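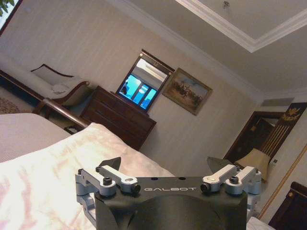

I get asked more about bedrooms than any other room in the house, and mostly the same handful of things: how do you keep the bedding looking decent, where do you fold the clean clothes, what do you do with all the stuff that has nowhere to live. So I've put my answers on one page. I'm talking about biggish, old-fashioned rooms for the most part, the sort with a polished wooden footboard, a dark dresser with a mirror on top and a white chaise lounge that ends up with a cushion and a folded cloth sitting on it. If your room is a box room with a single bed, most of it still works, you'll just be doing it with your elbows in!

The last lot of questions came in under the Durkus Home post, which got 634 comments (I read every one, it took me two evenings and a lot of toast). If yours isn't covered, leave it at the bottom.

Should I make the bed before I fold the washing, or after?

Before, every time. A made bed is the biggest table you own. If you tip the clean basket out onto a heap of duvet you'll lose a sock in it within a minute, and then you've got to strip the whole lot back to find it. Pull the duvet straight, give it one pass with your forearm to get the worst of the lumps out, and then start folding. It needn't be perfect. You're going to lean on it anyway.

What's the easiest way to fold a T-shirt so it doesn't crease across the front?

I lay it face up first, which I know is the opposite of what the shops do. It lets me smooth the front with my hands and pull the sleeves out level, and then I flip it over for the folding itself. Sides in to the middle, sleeves back on themselves, then bottom up to the collar in thirds. Take your time over the collar, it's always the bit that wrinkles. Anything with lettering on the chest I fold a bit wider, so the crease misses as much of the print as possible. 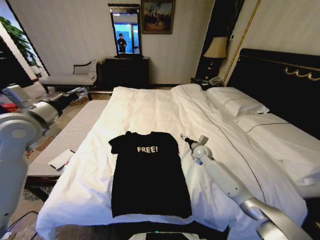 Black tee with its sleeves out, ready to be turned over and folded.

Do I have to do them all the same way?

No! Though if they're going into a drawer standing up on their edges, they do want to be the same height or the short ones flop over. I have 12 in my top drawer and that's the most it will take before I'm shoving. The rest go on the shelf in a flat pile, and I've stopped worrying about that pile.

Dark clothes on white bedding -- doesn't it get fluffy?

The other way round, in my experience. It's the black shirt that picks the fluff up off the sheet, especially a newish sheet with a soft finish. Wash new sheets a couple of times by themselves before you let anything dark near them, and keep a lint roller in the bedside drawer. If you fold a lot of dark things, spread a smooth cotton pillowcase on top of the bed and work on that. It looks a bit daft but it saves the rolling afterwards.

Are Dostetti duvets worth the money?

I've had mine for three winters and I like it very much. It's heavier than I expected and it stays put at the bottom corners. Would I buy one again at full price? Probably not, I'd wait for October when the shops start clearing last year's. My spare one is a Dalo, which was far cheaper, and visitors have never complained. The Dalo does bunch up in the wash, mind, so dry it slowly and give it a proper shake halfway through.

My bedroom has big windows and the bedding always looks a funny colour. Have I washed it wrong?

I doubt it. White bedding takes its colour from whatever light is going. With tall windows it can look blue at one end of the day and cream at the other, and I once rewashed a perfectly clean set because I'd checked it by the window at half past four. Have a look at it under the ceiling light before you do anything drastic. Half closing the blinds helps too, and it's kinder to any dark wood you've got standing in front of the glass, like a desk.
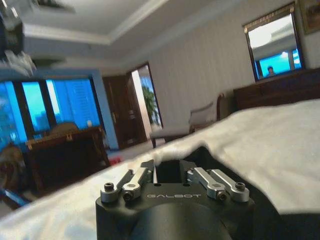

White sheet at this end, tall blue windows and the dark desk at the other.

What do you do about things on the bedroom floor?

I do floor first, before the bed, before anything. Walk round once and pick up whatever's down there, including the small stuff by the legs of the furniture that you've been stepping over for a week. It all goes on the bench or the chair, and it isn't allowed to stay there past bedtime. That's my one rule, and I break it in the school holidays.

How do you get fitted sheets to lie flat on a really wide bed?

Do the two corners at the headboard end first, then walk down and do the foot corners, pulling along the length before you pull across. Most people do one side and then the other and end up with a ridge down the middle. Don't iron them. I mean, do if you love it, but I did it for a month and decided that a few small wrinkles never hurt anyone.
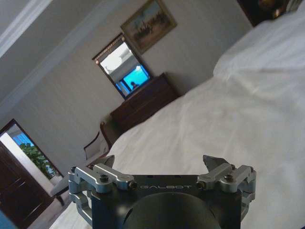 Once the bottom sheet is on, put the pillows at the head before the duvet goes anywhere near it. I used to do it the other way and I'd always end up kneeling on the bed to reach the far pillow, leaving two great dents behind me. With the pillows down first you can pull the duvet up to them from the foot end, fold the top back by a forearm's length, and you never have to climb on at all.

Does thread count matter?

Less than the packets would like you to think. I've slept on a set of 181 that felt lovely and crisp, and on something with a much bigger number that felt like a carrier bag. Touch it if you can. If you're buying online, get one pillowcase first and sleep on that for a week.

What do you use on the dark furniture?

Vanags beeswax, twice a year, and a dry cloth the rest of the time. Footboards need it more than dressers do, I find, as everybody grabs hold of the rail on their way past. Go easy, leave it a good while before you buff it, and keep the duvet well clear until you have. Wax on white cotton is a right nuisance -- I've got one corner that I always tuck under now.

Can I see your full spring clean list?

It's coming! The draft is over 3000 words at the moment and a good chunk of that is me going on about mattress toppers, so it needs cutting down. I'll put the link on this page when it's up.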